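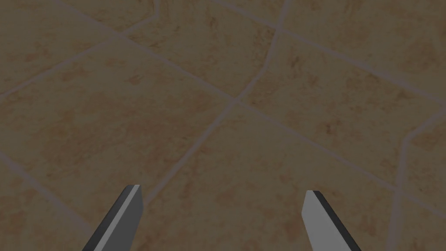

중간 과제에서 그리퍼 좌표는 어느 기준으로 적어 내야 하나요?

손목 카메라 기준 말고 로봇 베이스 기준. 로그에 두 개가 다 찍히는데 제출 양식은 베이스 기준 칸만 채점합니다. 변환은 조교가 나눠준 스크립트 써도 되고 직접 짜도 됨.

로봇 시뮬레이션 실습 5주차 노트 (양팔 조작 1)

지난주 못 끝낸 것부터. 관절 한계 넘는 명령 보냈을 때 시뮬레이터가 조용히 잘라먹는 문제. 에러 안 남. 경고도 안 남. 그래서 로그의 목표값이랑 실제값을 꼭 같이 찍을 것. 차이가 계속 벌어지면 한계에 걸린 겁니다. 작년 Tilahun 팀이 이걸로 이틀 날렸음.

1. 양팔이 왜 한팔 두 개가 아닌가

각 팔의 역기구학은 따로 풀어도 됨. 문제는 그 다음. 왼팔이 지나간 자리로 오른팔이 들어오면 충돌. 시간축을 같이 안 보면 경로 두 개가 각각 멀쩡한데 합치면 부딪힙니다. 수업에서 쓰는 플래너는 두 팔을 한 덩어리로 보고 풀 수 있음 (옵션 이름 coupled). 느립니다. 대신 안전.

실습에서는 우선 따로 풀고 → 충돌 검사 → 걸리면 한쪽 대기. 이 순서로. 대기 시간은 각자 정하는데 너무 길면 감점은 아니고 그냥 재미없음.

2. 접근 자세

물건에 바로 내려꽂지 말 것. 접근점(pre-grasp) 하나 잡고 거기서 직선으로 들어갑니다. 접근점 거리는 40 mm로 시작. 물건이 높으면 더 띄우고. 손가락 벌림은 접근점 도착 전에 끝내기, 들어가면서 벌리면 옆의 물건을 칩니다.

Zesdale 과제 환경은 방이 좁아요. 벽이 가까워서 팔꿈치가 바깥으로 나가는 해는 거의 다 버려야 됨. 역기구학 해 여러 개 나오면 첫번째 거 쓰지 말고 팔꿈치 위치로 한번 거르세요. 이거 안 하고 "해가 없어요" 하고 오는 사람 매 학기 있음.

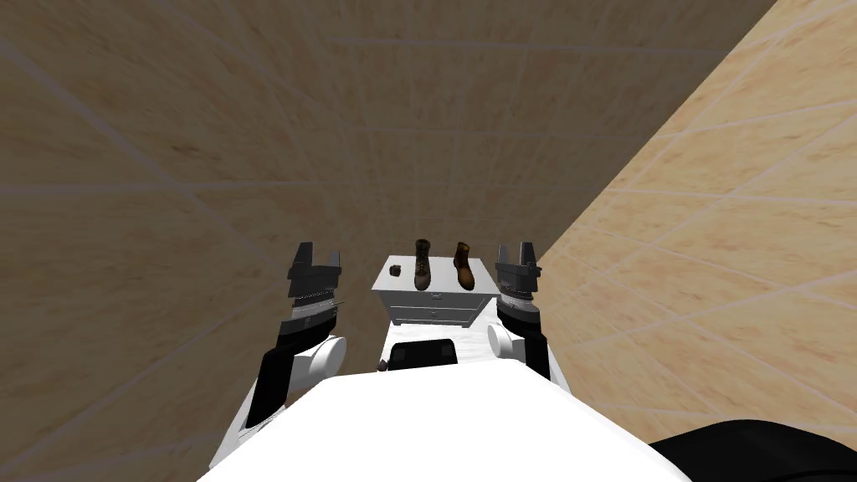

3. 잡는 위치 고르기

신발, 특히 목이 긴 부츠. 무게중심이 어디 있는지부터 생각. 목 윗부분을 잡으면 들기는 쉬운데 들고 나서 흔들림. 발등 쪽은 손가락이 다 안 들어갈 수 있음, 벌림 한계 확인하고. 발목 부분이 무난한데 끈 메시가 얇아서 접촉이 튀는 경우가 있습니다. 튀면 접촉 강성을 낮춰보고, 그래도 튀면 충돌 메시를 단순한 걸로 교체. 시각 메시는 건드리지 마세요.

두 짝 사이 간격이 좁으면 안쪽 손가락이 못 들어감. 방향을 돌려서 앞뒤로 잡는 방법, 아니면 한 짝을 먼저 조금 밀고 잡는 방법. 미는 건 마찰계수에 민감하니까 여러 값으로 돌려볼것. 가구 끝에서 떨어지면 그 에피소드는 실패 처리.

4. 랜덤 시드

배포한 시드 파일에 초기 배치가 2699개 들어 있습니다. 다 돌릴 필요 없음. 조별로 앞에서 30개만 먼저. 성공률 적고, 실패한 건 실패 이유를 한 줄로. "안 됨" 이라고 쓰지 말고. 도달 불가 / 충돌 / 미끄러짐 / 시간 초과 중에 고르고 애매하면 메모.

67번 시드는 초기 배치에서 물체가 서로 겹칩니다. 시작하자마자 튕겨나감. 쓰지 마세요. 고친 파일은 Prirgate 서버에 올릴 예정.

바닥, 벽 텍스처 바꾸는 옵션은 영상 입력 쓰는 조만 켜기. 상태값만 쓰는 조는 켜도 아무 차이 없고 렌더링만 느려집니다.

5. 제출

- 로그 (목표값, 실제값 둘다)
- 실패 이유 표
- 잘 된 에피소드 영상 하나, 안 된 것도 하나
- 코드. 실행 방법 한 줄이라도 적어서

보고서는 짧게. 앞부분에 로봇의 역사 쓰지 말 것... 진짜로 안 읽습니다. Elspeth Gourlay 선생님 특강 자료의 마찰 모델 부분이 3번이랑 겹치니까 시간 나면 보고 오세요. 다음주는 물건을 한 손에서 다른 손으로 넘기는 거. Zarlow 플래너 설치가 안 된 사람은 그 전에 해결해야 됩니다. 설치하다 막히면 에러 메세지 전체를 복사해서 게시판에. 화면 일부만 자르지 말고.

추가: 충돌 검사 간격 기본값이 너무 넓음. 얇은 물체는 그냥 통과해버리니 절반으로 줄여서 쓰기.

댓글 4

물먹는감자
coupled 옵션 켜니까 제 노트북에서 안 끝나는데 원래 이런가요? 점심 먹고 왔는데 아직도 돌아요

조교
시간 제한 안 걸려 있으면 계속 돕니다. 설정 파일에 timeout 넣으세요. 그리고 이번 주 과제는 따로 풀어도 됩니다 1번 참고

3조_막내
마찰계수 바꿔가며 돌릴 때 시드는 고정인가요 같이 바꾸나요

ㅇㅈ
위에 분 고정이요. 저희 조는 같이 바꿨다가 뭐 때문에 실패한 건지 몰라서 처음부터 다시 돌렸어요 ㅠㅠ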